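Draltberg trainee intake – anyone else applying? (technician and graduate streams) 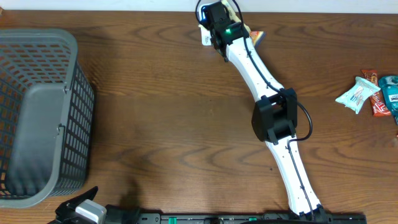 kedir_d
Posted 22/09/2022

So the notice for the Draltberg trainee program finally went up and I am way too excited about it! I've been checking the page since May. There are 83 places this time, split between the technician stream (two-year diploma) and the graduate stream (four-year degree), and the Stilleddale site is taking people in both. I'm going for technician, electrical side, with Stilleddale first and Udumau second.

Has anybody here gone through it before? I'd love to know what the written test is like, and whether they really go by your final-year marks or the overall average. The notice says "aggregate of 60 percent" and leaves it there. Mine is fine overall but my first year was rough (we don't need to talk about Thermodynamics).

Kedir Degefa

millwright_mo
Overall average, all semesters. I did the technician stream two intakes ago and they wanted every single mark sheet, including the ugly ones. Take the originals plus two sets of copies to document check. The guy ahead of me had one set and got sent down the street to a copy shop.

Great program though, you'll love it. I was on pumps for the first half and then switchgear, and I learned more in switchgear than in my whole second year of school.

pinkhardhat
Not quite right on the average, Mo. It depends on how your school reports it. Mine prints a cumulative grade on the last sheet and that's the only one they looked at. If your school doesn't print one, then yes, they add up all the semesters themselves.

millwright_mo
Could be they changed it. They definitely added up mine with a calculator while I sat there sweating.

pinkhardhat
Ha, then we're both right. Kedir, call the office and ask. They pick up before lunch.

VGrgic
Hello all, Vasilis Grgić, graduate stream, mechanical. I'm applying too! My question is about the stipend. The notice says 2000 a month for graduates and 1576 for technicians, but I can't tell if the hostel comes out of that or is on top. Anyone know?

tessellate
Comes out of it at Stilleddale. At Udumau there isn't a hostel, so you find your own room, and rooms there are cheap. I'd pick Udumau every time for that reason alone.

kedir_d
Oh that's interesting, I had it the other way around in my head. Is the training as good at Udumau?

tessellate
Better, if you ask me! Smaller group, so you get your hands on things sooner.

millwright_mo
Strong disagree. Udumau is a nice place to live but the workshop is tiny and you spend weeks waiting for a bench. Stilleddale has the full machine shop and the instructors are fantastic. Pay for the hostel, it's worth it.

tessellate
Weeks? I waited two days, once. Were you even at Udumau?

millwright_mo
I was there for a one-month rotation. OK, "weeks" may have been strong. Still Stilleddale for me.

pinkhardhat
On the test: 60 questions, mostly your own branch, with some arithmetic and reading mixed in. No marks off for wrong answers when I took it, so fill in everything. I used the Mujić workbook, the thick one, and did a chapter every evening. The circuits chapters are so good – I still open them at work.

VGrgic
Seconding Mujić! The mechanics half is great too. The answers in the back for chapter 9 are off by one from question 14 on, in case anyone else is going crazy over it like I was.

kedir_d
VASILIS. Thank you. I redid question 17 four times last night.

Called the office this morning, by the way. The lady said cumulative grade if it's printed, otherwise all semesters added up, so pinkhardhat wins. Mine is printed, and it's over the line! Form goes in tonight. I'm keeping Stilleddale first for now, but tessellate, can you message me what you paid for a room?

tessellate
Sent. Good luck, both of you!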